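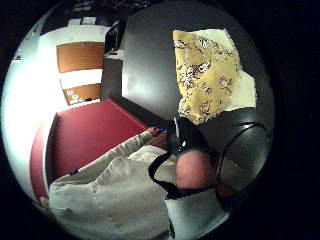 **FOR RELEASE: 16/09/2024**

# Brevitent opens orders for the Sinaga handheld capture kit

ZEMITTHORPE. Brevitent today opened orders for Sinaga, a handheld gripper kit for recording manual tasks in homes, shops and small workplaces. The kit records wide-angle video and jaw position together and writes both to a single file per task. The files can be used to train arm controllers without a robot being present at the recording site.

Sinaga replaces the company's first capture tool, which was sold to a limited group of labs and required a cable to a laptop. The new unit stores recordings on a removable card and runs from a battery in the handle. One battery is rated for 20 takes of standard length before it needs to be changed. A spare is supplied.

## What is in the kit

The base kit contains:

- one handheld gripper with parallel jaws and two sets of soft fingertips
- one fisheye camera module, fixed to the body of the gripper
- two batteries and a dual charger
- one printed calibration board
- a license for Jistovance, the desktop program that checks, trims and exports recordings

The camera module uses a circular fisheye lens. The full image circle is kept in the recording, with the unused corners of the sensor left black. Jistovance can export the circle as recorded or a flattened version with straight lines restored. Brevitent recommends the first option for training and the second for manual review.

"Customers asked us to stop cropping," said Meinir Meredith, product lead for Sinaga. "The outer part of the view carries a lot of information on where the tool is in the room. We now leave it in, and the software does not touch it unless told to."

## Changes made during the field trial

Brevitent ran a field trial from May with operators working in furnished rooms. The trial produced 2,396 accepted recordings. Three changes to the production unit came out of it.

The trigger spring was softened after operators reported hand fatigue on longer sessions. The status light was moved from the front of the body to the top of the handle. The camera mount, which had been adjustable, is now fixed. Small shifts in the mount between takes had been the main cause of rejected files.

"An adjustable mount looks good on a spec sheet, but we spent a lot of time recalibrating," said Gayan Samarakoon, who ran the trial. "With the fixed mount an operator calibrates at the start of a session and again if the unit is dropped."

Jistovance was updated over the same period. It now flags takes with missing jaw data, sudden changes in exposure or a loss of tracking longer than a set limit. Flagged takes are held in a separate folder and are not deleted. Bystander review is a separate step: the program lists each segment in which a person is detected, and the reviewer marks it as cleared, masked or removed before export.

## Known limits

Sinaga is intended for indoor use. Tracking is less reliable against large plain surfaces and in rooms with strong light from one side. The jaws are not rated for hot items or liquids. The kit does not record force at the fingertips. A force-sensing fingertip is in development and no date has been set for it.

## Availability

The first production run is 1,000 units, with a second run of 2,000 planned. Orders are filled in the order received. Labs that own the earlier tool can move existing recordings into Jistovance with a converter included in the installer. Batteries from the earlier tool do not fit.

Repairs and recalibration are handled at the Zemitthorpe workshop under Darren Inskip.

**Press contact:** Geeta Jaiswal, Brevitent, Zemitthorpe

**Technical questions and loan units:** Ningsih Mandagi, Brevitent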